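From: Shadi Saab
To: wekwood-hardware list
Date: April 2018
Subject: Re: [wekwood-hw] Old towers, keep or strip?

Ubaldo Caputo wrote:
> I have put the HP tower back on the shelf for now. Before anyone
> strips it: is it worth keeping whole? Ginevra thinks the board is
> fine and the trouble is memory. I think the trouble is age. Also,
> whoever took the long screwdriver in March, I would like it back.
>
> Ubaldo

Ubaldo,

I don't have the screwdriver. I have a long screwdriver, which I bought, and I can see how this looks.

I'd keep the tower whole. I had the side panel off last night and it's a decent case to work in. The slot covers have those blue plastic clips, so you can swap a card without hunting for a screw that has rolled under the power supply. Compare the Pirumine cases, which I'm convinced were designed by someone who sold bandages.

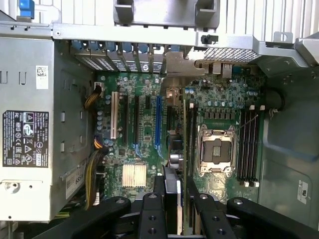 As for the memory, Ginevra may be right, but please try one stick at a time before ordering anything. Last time we ordered first, spent $45, and then found that Cosimo B. had put the old stick in halfway. It clicked beautifully when I leaned on it. We still own the new one if anybody has a use for it.

Things I'd do, in this order: reseat the memory, reseat any cards, change the coin battery, then try it with nothing plugged in but a monitor and keyboard. Leave the power supply shut. If it's bad, we swap the whole unit, and Cosimo M. can stop offering to "have a quick look inside."

There is a plain old white PCI slot on the board too, and that settles it for me. The Lometti scanner card won't go in anything newer, and I'm not writing another eulogy for that scanner.

If it does get stripped over my objections, please bag the screws and write on the bag. Bag 42 in the cabinet says "misc," and so does bag 2.

Shadi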